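19th April

Cell 5, two-arm table. Sunday so the building's quiet, good day to do the stuff that gets put off.

Start: right arm droops at hold again. Same complaint as in October but the other arm that time. Whoever had it last wrote "R sags after long run, power cycle fixes" on the log sheet. Power cycle fixes it until it doesn't. Let it warm up with the hold pose script and watched shoulder load. Creeps up, plateau, then small drop every few minutes. Not heat, or not only heat. Temps fine on both.

Powered down, arms on the rests, pulled the horn cover on the right shoulder. Two of the four horn screws backed out, a good quarter turn each. No threadlocker that I could find, so the October rebuild either skipped it or it wiped off. Cleaned all four with alcohol, blue threadlocker, back in crosswise, by hand with the short driver. NOT the electric one, we stripped a horn that way on cell 3. Left it an hour.

Did the left shoulder meanwhile. All tight, dried blue on the threads. Left it alone. Put a paint pen line across every screw head on both shoulders so next time it's one look.

Cables next. Right arm bus cable has a shiny spot where it rubs the elbow bracket. Jacket not through. Turned it so the rub is on the fresh side, added slack at the elbow, one velcro wrap. No zip ties on moving segments please, I cut two off again today. Spare bus cables in the Diekmann drawer, the long ones, there are three left. Someone order more. (Me. Order more.)

Left arm cables OK, hang a bit low on the rail side. Checked full reach to all corners, nothing catches.

Homing. Zeroed both with the jig. Right came out different from the stored value, as expected after having the horn off load. New offset for right shoulder is 1745, old was 1729 or 1792, the handwriting on the sheet is hopeless and I didnt save the file before overwriting. Lesson: copy the config first. Copied now, to the Memia share, folder cell5, dated.

Left shoulder zero unchanged, didn't touch the file.

Grippers. Pads on both worn smooth at the tips. Cloth work eats them. Swapped both pairs for the softer Pronholm ones, the gray bag. They're a hair thicker so the closed position has to be taught again or the servo sits there pushing against itself and cooks. Closed on right now 471, left took a couple of tries, ended at 729. Yes they're that different, the horns are mounted at different splines, it's been like that since the build. Don't "fix" it.

Then table checks with cloth, tray and plant out, the standard layout. Overhead lights on, blinds down. 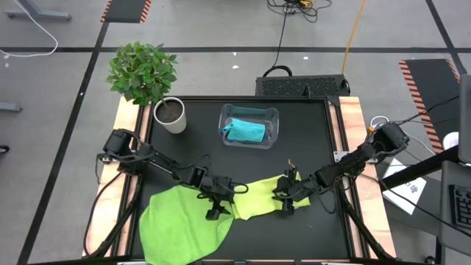 Cell 5 after pad swap, both grippers on the green cloth. Blue sponge cloth in the tray.

Pull test: both grippers on the cloth, spread apart slowly until one lets go or the current limit trips. Old pads used to let go on the right way before the limit. New pads: limit tripped first, ten out of ten, no slip. Cloth dry for all of these. Should redo with it damp, forgot to fill the spray bottle and then it was lunch.

Pick from flat: left good. Right misses when the edge lies dead flat, tips come in a touch high. Took the approach height down by a millimeter, better, down by two and it scrapes the table. Staying at one. The mark on the table top near the front is from the two mm try, sorry.

Blue sponge cloth out of the tray: OK with left. Right catches the tray lip on the way out if the cloth is folded toward it. Path thing, not hardware. Leaving for whoever does the paths.

Hold test again, arms at the droop pose. Shoulder load on the right goes up, levels off, stays there. No little drops. Let it sit through the whole script and half of a second run. Calling the screws the cause, pending a full day of running.

Also odd: once during the second run the right arm dropped off the bus for a second and came back by itself. Log shows a timeout on the wrist servo, nothing else. Couldn't repeat it by wiggling the elbow, wrist or base connector. Could be the cable with the rub spot, could be the base plug. If it happens again swap the cable first, it's cheap. If it still happens after that its the plug on the wrist servo and the arm has to come off.

Power supply: fan is noisy at startup, settles. Blew it out with the canned air. Output right on at idle, small dip when both arms lift together, within what we've had before. Sunholm still owes us the replacement fan, emailed them again.

Side rails: wiped down, checked the bolts, one on the right was finger loose. Snugged. Probably nothing to do with anything but a loose rail near an arm base is not what you want when you're chasing a sag.

E-stop tested twice, both arms go limp like they should. Keep a hand under the right one, it falls faster than the left, always has.

To do
- order long bus cables
- pull test, damp cloth
- check paint lines on shoulders after a full day of running, both arms
- tray lip on right arm path
- write the new closed values on the sheet in READABLE numbers
- old pads are in the cup by the keyboard... no, binned them. There is no cup.
- tidy the floor cables behind the table, there's a knot back there and I'm not doing it today

Left powered off, main switch too. Config on the share is the good one. If the right arm comes up at a funny angle you've loaded the old file, stop and reload before you move anything.

Later, before leaving: powered up cold once more just to see. Homes fine, both arms. Right shoulder sits where it should against the jig. Off again.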